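4.2 Recording sessions and the band's own account of them

The second part of the study deals with how small independent bands present the recording process to listeners. Section 4.1 covered press releases and short online announcements. In this section we look at video material released alongside a single or an album, and at what the musicians themselves said about it when interviewed.

Interviews were held with members of 6 bands, all of whom had put out at least one video made up wholly or partly of studio footage. Each interview lasted 30 minutes and was carried out by one of the two authors. Cârstea spoke to the bands that record for the Midard label, and Haque spoke to those that release their own music. The questions were the same in both cases and were sent to the bands a week beforehand.

We also watched the videos with the sound off and noted the length of every shot, who was in it and whether an instrument was being played. The sound was then switched on and the same pass was made again, this time noting whether the playing seen matched the playing heard. In 26 of the shots logged for the Trunatia videos it did not. The drummer of that band told us that the footage came from early takes and had been cut to fit the finished mix, and that he saw no problem with this as viewers "want to see us in a room". 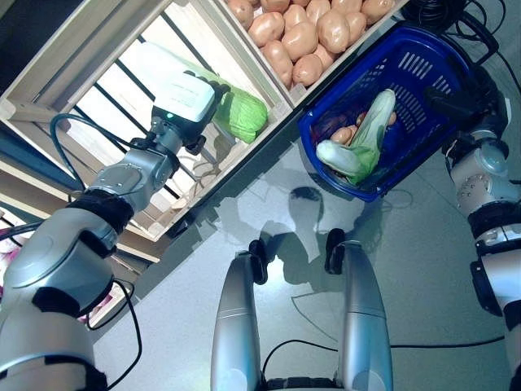
Figure 4. Left arm beside a green cabbage in a wooden crate, with potatoes in the next crate.

Most of the bands gave cost as the first reason for using studio footage. A filmed story needs a location, a crew and often a day or two away from paid work, whereas someone is nearly always in the studio with a camera already. Sanna, a four-piece who recorded their second album in November, said they had left a camera on a shelf for the whole session and chosen the shots later. Their singer described the result as dull in places, but felt the dull parts were what made it believable.

Cost does not account for everything, however. Two of the bands had money from their label for a full video and chose studio footage anyway. Both spoke of wanting to prepare listeners for a change of sound. Their earlier singles had been guitar songs recorded quickly, and the new ones relied on keyboards and layered vocals that took much longer to build up. They thought that if people saw the parts being added one at a time they would be less likely to put the change down to the producer. One guitarist said that after their previous single he had spent a whole tour explaining that he had asked for the synthesiser himself. 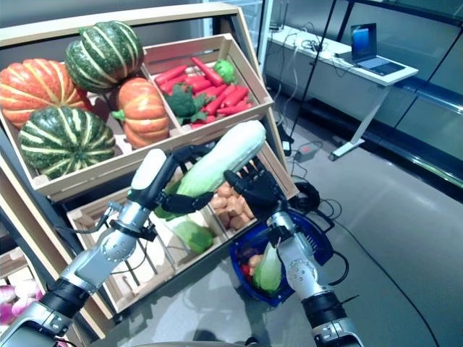
Figure 5. Both hands holding a pale green-and-white squash in front of the produce display.

The producer's place in the videos varies a good deal. In the Trunatia material he is seen only from behind, at the desk, and never speaks. In the Sanna video the producer is in nearly every shot and can be heard giving advice on the bass part. When we asked about this, the bass player said the advice had been good and they had seen no reason to take it out. The self-releasing bands in our sample mostly had no outside producer, and their footage shows members taking turns at the desk.

Arguments are left out almost entirely. All the bands told us there had been disagreements in the studio, usually over tempo or over how loud the vocal should be, but only one had kept any of this in the released version. That band had a longer documentary planned with the film company Fostuvstead, and the disagreement was held over for it apart from a few seconds used in the single's video. The members had agreed between themselves that any of them could ask for a shot to be removed, and two such requests were made before release.

We had expected the bands to speak of studio footage as something aimed at existing fans. Several did, but others said they had it in mind for promoters and radio producers, who might book a band more readily if they could see that the parts were played by the people on stage. We return to this point in section 5, where the interviews with promoters are set out.

A short follow-up form was sent to each band after the interview. It asked them to name one shot they would now leave out and one they wished they had filmed. The first part was answered briefly or not at all. The second drew fuller replies, and the shot most often wished for was the first playback of the finished song. We give the replies to one item from the form below, in the combined wording agreed with the bands.

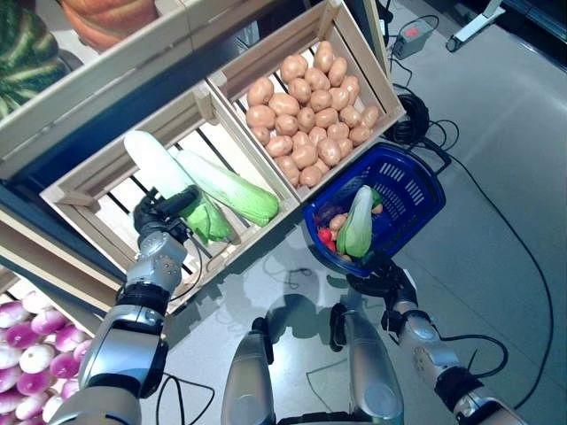
Who decided which takes were filmed?
The band members decided between them at the start of each day, and vocal takes were filmed only when the singer had agreed to it.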